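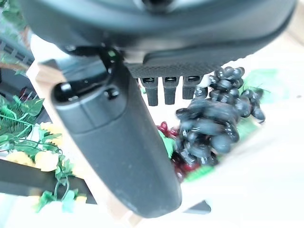
*Fig. 1. Dark purple and deep red bunches. Both are artificial.*

# Fruit Display with Artificial Grapes

Debashish Weerakoon
Retail Display Studio, final report
7 June 2023

## 1. Task

The assignment was to dress a market-style fruit display using artificial fruit and greenery only. The shelf had to look full from the front, and one person had to be able to clear it and set it up again without tools. I chose grapes as the main fruit. They come in several colors, a bunch can hang or lie flat, and a pile of them fills a crate quickly.

My budget was 716 dollars for the whole display, including the greenery. The shelf itself belonged to the studio and did not count against the budget. I bought most of the grapes from Kuvomex and the vines and flowers from Skindach.

## 2. Shelf and crates

The shelf has a black metal frame and light wood crates with slatted sides. The upper crate leans toward the front, so the customer sees the top of the pile and not only the first row. My first plan was to put all the colors into this crate together. On paper this looked good, and I kept it for most of the planning stage.

When I tried it, the dark grapes disappeared. From a few steps back they looked like gaps between the green ones. I moved a few bunches around to see if a different order would help, but the result was the same wherever they went. After that I decided to give each color its own place.

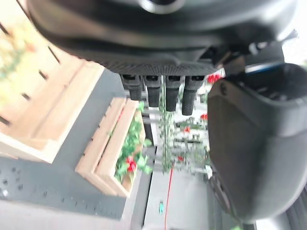 The second thing I had to settle was the planting. I wanted leaves near the fruit, but every leaf that lies on top of a pile has to be lifted off before a bunch can be taken out. In the first layout there were too many of them, and clearing one crate took longer than filling it. I took most of the loose leaves away and kept a small number, placed at the edges or standing up at the back of the pile.

The ivy went on the frame. I wound it around the post by hand, starting at the top, and used the yellow flowers to cover the places where two lengths of vine met. This part was slow. The vines slip if they are wound too loosely, and the flowers come off their stems if they are pulled. I redid the left post three times.

## 3. Arrangement by color

The final layout uses green as the main color. The green grapes fill the upper crate. They are pale, and they stand out well against both the black metal and the leaves. The dark red grapes go in the lower crate with a leaf beside them.
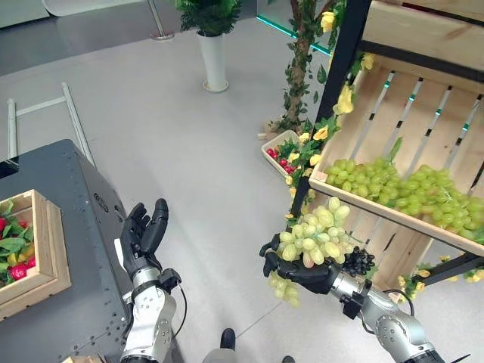
*Fig. 2. Green grapes in the upper crate, with ivy and yellow flowers on the post.*

The dark purple bunches were the hardest to place. They are glossy and catch a lot of light, which helps up close. At a distance they still read as black. I ended up treating them as an accent that can be added at the front or left out, depending on how the display is lit.

For each crate I wrote a short order of work:

1. Lift out any leaves and put them to one side.
2. Take bunches from the front first, holding them near the stem.
3. Refill from the back, with the fuller side of each bunch facing out.
4. Put the leaves back last.

Holding a bunch by the stem matters more than I expected. If it is picked up by the berries, some of them pull loose and have to be pushed back on.

## 4. Trial at Selvanayagam Hall

I set up the display in the ground floor space and asked people passing through to choose the color they noticed first. I got 117 answers, and 84 of them were for green. Red came second. A few people asked if they could eat the grapes – I took this as a good sign for the materials.

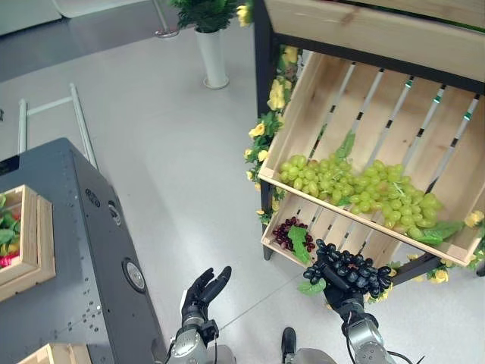

Refilling went well once the order of work was fixed. The slope of the upper crate causes one problem. Bunches placed too close to the front lip start to slide when the ones behind them are moved. A strip of non-slip liner under the pile should fix this, but I have not tested it yet.

## 5. Changes for the next version

- Line the upper crate with non-slip material.
- Try the dark purple grapes on a white tray near floor level.
- Fix the ivy to the post with reusable ties, in black or green.
- Buy fewer loose leaves. I still have most of a bag left over.

The shelf is booked by another group in November, so the display will be taken down before then. I am keeping the grapes sorted by color in separate boxes, and the order of work is taped inside the lid of the green one.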